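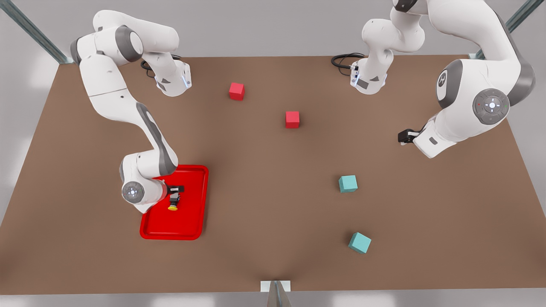
Used EV pre-purchase check: comments against each item

Zurkemport, 26 May 2022
Car: Suvwood electric estate, seen at the Lau forecourt in Narnden

1. Kerb weight on the plate
Checked. The brochure calls it "light on its feet". The plate says otherwise, and the tyres seem to side with the plate.

2. Tyres, tread and load rating
FAIL. Both rears are down to 2 mm on the inner shoulder, with plenty left in the middle where a buyer would look. Load rating correct on the fronts. The rears are a cheaper make and I could not match the rating to the handbook. Dealer says they are "equivalent". Equivalent to what? Wants a pair fitted before any money moves.

3. Brake discs and pads
Advisory. Pads thick, discs rusty and lipped. We keep being told regenerative braking saves the brakes. It saves them from being used, and then they rot. Ask for a proper strip and clean, with a receipt.

4. Battery health report
Not accepted. One printed sheet, no date, no mileage, a green tick. I want the reading taken with me standing there.

5. Range on a full charge
Display showed 139 miles. It was a mild day and the heater was off, so knock some off for winter. Advert still quotes the figure from when the car was new.

6. Charging port and cables
Pass. Flap closes, pins clean. The home cable is missing, and a replacement was quoted at 800 pounds, fitted to nothing. Take it off the price.

7. Underside and battery tray
Advisory. Scrape along the nearside edge, roughly 40 cm. Told it was "only the cover". Could be. Needs to go on a ramp with the cover off, and I would not take a phone picture as proof.

8. Suspension and steering
Knock from front offside over the speed hump at the gate. Salesman could not hear it with the radio on. Radio off, he could.

9. Recall and service history
Incomplete. Two stamps, same pen. Next service due July.

Result: not passed. Look again once items 2, 4 and 7 are sorted, in writing. Deposit not paid.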